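Spending the robot money (slowly)

So the budget came through on Friday and I've been staring at a spreadsheet ever since. If you've been reading for a while you know the plan: a small arm that can do kitchen chores, run on a shoestring, in a lab that is mostly me and Thaddeus Villanueva arguing over who left the soldering iron on.

My first list was ridiculous. Two arms, a rail, a fancy wrist sensor, the works! Then I added up shipping and the mounting plate and had to go for a walk. The second list is one arm (leaning toward the Montoya, though the Mellamum has the nicer software), one spare gripper, and a decent workstation. The spare gripper stays no matter what. We lost most of last June waiting on a replacement finger and I'm never doing that again.

The quote from Druko had a line for $456 that just said "accessories." I wrote back asking what the accessories were. Cables, it seems. I'm sure they're lovely cables, but we have a drawer.

Thaddeus wants to put more into the computer and hold off on the arm until fall, and I've sort of come around. We can get an awful lot done in simulation first, and rendered dishes don't cost anything when you drop them. We have 15 kitchen layouts set up so far, with sinks and counters and plates and fruit all over the place, and the old machine (we call it Tera, it's very tired) takes some 15 minutes to load the heavier ones.

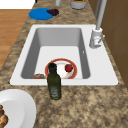
Anyway, the other thing I keep going back and forth on is the service plan. Five years of coverage sounds great until you see that it doesn't include grippers, and the gripper is the part I break. I'd sooner put that money in a jar and buy my own spares. If anybody has had a claim go through on one of these plans, please leave a comment, I'd love to hear how it went.

Next step is getting a second quote on the workstation and measuring the doorway, because the bench we want is wide and I have been burned before.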